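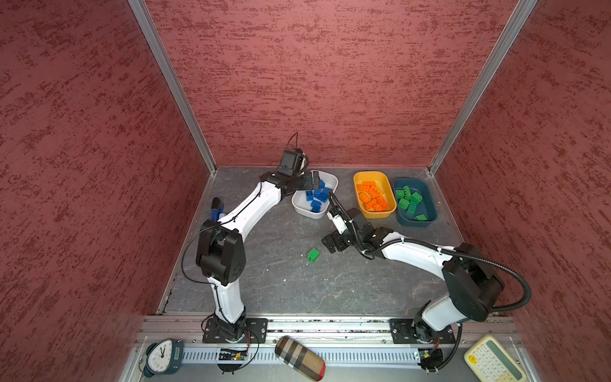 Cell 4, sorting station. White, yellow-orange and dark teal bins at the back, one green brick still out on the surface.

Ticket 2483 - Sorting cell, loose bricks and who deals with them
Site: Plelska returns room
Opened by: Rūta Krūmiņa
Opened: Sep 5, 2020
Status: open, waiting on Alari

What's going on
Hi all, me again! The two-arm cell mostly does what we were told it would, but I keep finding single bricks lying on the surface outside the bins. It has been a green one and it has been an orange one, so I don't think it's a color problem. The arms don't stop for it and the Trendus screen says the batch is complete, so unless I walk over and look, that set goes back to the customer one brick short.

Before the arms I sorted all this by hand at the long table with Chaiyaporn, and if something fell we heard it and picked it up. Now I'm at the packing desk with my back to the cell, and Chaiyaporn is on the phones most of the shift. I don't miss the sorting (my wrists really don't), but I do miss knowing a batch was right when I closed the lid.

What I've tried
1. Restarted the job from the Trendus screen. Ran fine for a while, then a loose one again.
2. Pushed the bins back against their marks. The teal one at the right end tends to creep forward when I empty it, so that one could be on me.
3. Wiped the surface. There are crumbs on it again already, light-colored ones, and there's dark stuff in the grooves of the front rail that my cloth won't reach. Does that need a vacuum, and am I allowed to do it with the power on?
4. Looked at the wrist camera view with a brick out, to see if the arm could even spot it. The loose orange one is in view all right, just off the near end of the white tray, partly behind a finger.
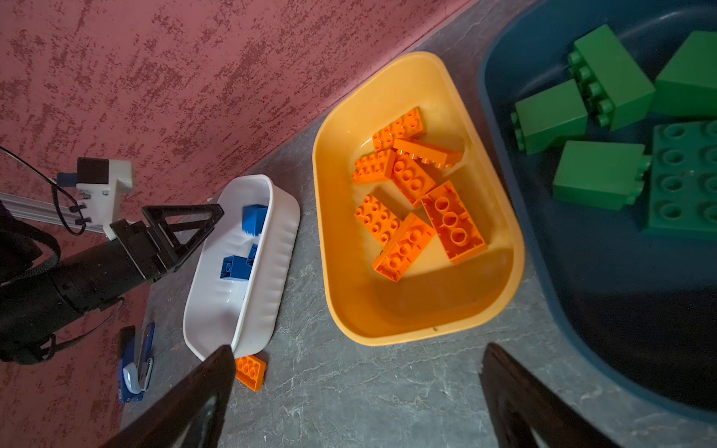
5. Called the Alari help line, ref 1543. They asked for the log, and I sent the last 1000 lines, which is as many as the screen lets me export.

What I'd like
A check at the end of each batch for anything outside the bins, with a beep or a light I can notice from packing. And please could somebody put in writing whose job the last look is? Since the changeover it has been mine by habit, and it takes about 4 minutes a batch that aren't on anybody's schedule.

Reply from Chaiyaporn
Agree on the beep. I can do the last look when the phones are quiet, but I can't promise it every time. Also, the stapler from packing is in there, over by the wall. I'll get it out at the next stop.

Update from Rūta
Thanks - yes please, I've been using paper clips! Alari wrote back that an end-of-batch check is possible and they can set it up in October. Until then I'm looking over every batch myself and writing the time on the sheet by the cell. Leaving this open.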